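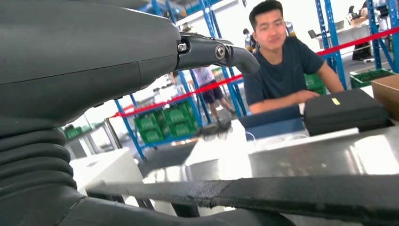 Dedo de pinza gris oscuro con perno metálico.

Categoría: Cine y series > Reproducción > Subtítulos
124 compartidos · 2 comentarios

Incidencia: subtítulos desfasados en «Clesville», temporada 2
Abierta por: Cosimo Guerra
Fecha: Ago 4, 2021
Estado: resuelta

Descripción del usuario
En la app Elex para televisor, los subtítulos en español del episodio 7 entran tarde. Al principio apenas se nota, pero en la escena del juicio el retraso llega hasta 30 segundos y se lee la respuesta de la actriz cuando ya habla el abogado. En el móvil el mismo episodio se ve bien. He cerrado sesión y he reiniciado el televisor. Sigue igual.

Soporte, primera respuesta
Pruebe a cambiar el audio a versión original y vuelva a poner los subtítulos. Indique si el desfase se mantiene.

Usuario
Con el audio original van sincronizados. Con el doblaje, no.

Soporte, segunda respuesta
Reproducido. La pista doblada se sustituyó en febrero por el montaje largo y la app del televisor sigue cargando el archivo de subtítulos antiguo. Pasado a Sanna, que lleva los archivos de texto.

Soporte, cierre
Archivo reemplazado. Hay que borrar la caché: Ajustes > Almacenamiento > Vaciar datos. Se pierde el punto de reproducción guardado.

Usuario
Confirmado, ya van bien. El título del episodio sigue saliendo en inglés, abro otra incidencia.

Comentarios (2)

marta_vo: A mí me pasaba también en el 6. Vaciando la caché se arregló.

Hestudent: ¿Y en la versión web? Yo no tengo esa opción en Ajustes.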